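Kapitel 7
Vorführung und Nachweis: Was ein Tag der offenen Tür zeigt

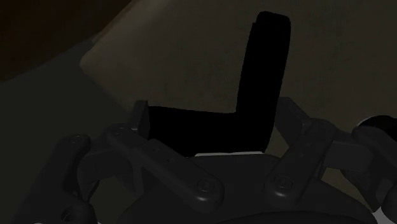 7.1 Ein Besuch bei Skomar

Wer ein Robotiklabor besucht, sieht in der Regel das, was am Vortag funktioniert hat. Das ist kein Vorwurf, aber es gehört an den Anfang eines Kapitels über die Beurteilung von Greifsystemen. Im Juli lud die Firma Skomar an ihren Standort Wosthorpe ein. Auf dem Programm standen 16 Stationen, und an den meisten wurde gegriffen, gehalten oder gedreht.

Eine davon betreute Yi-an Nam. Auf ihrem Bildschirm lief eine Simulation: eine dunkelgraue Roboterhand, zwischen den Fingerspitzen ein schwarzes, L-förmiges Teil. Der Begleittext sprach von »sicherem Griff in beliebiger Lage«. Eine Besucherin, die Ingenieurin Hiyori Kubo, fragte nach der Zahl der Versuche. Es waren 505, alle gerechnet, alle mit demselben Teil. Wie oft das Teil gefallen war, stand nirgends - auch nicht im Handzettel, den man am Ausgang bekam.

Eine Simulation kann viel leisten. Sie lässt sich beliebig wiederholen, und kein Getriebe nimmt Schaden. Reibung, Spiel in den Gelenken und Verzögerungen der Sensorik enthält sie jedoch nur so weit, wie jemand sie hineingeschrieben hat. Ein einzelnes Bild sagt noch weniger: Finger liegen an einem Gegenstand an. Ob der Griff eine Sekunde später noch besteht, bleibt offen.

Lewis Lennox, der die Führung leitete, verwies auf das Nachfolgeprojekt Bivitz, in dem dieselbe Regelung auf einer echten Hand laufen soll. Messwerte dazu lagen am Besuchstag nicht vor.

Aufgabe für die folgenden Abschnitte: Notieren Sie zu jeder Vorführung, die Sie kennen, welche Behauptung aufgestellt wurde und welche Daten dazu vorlagen. In Abschnitt 7.2 werden beide Spalten verglichen. Erfahrungsgemäß ist die zweite kürzer.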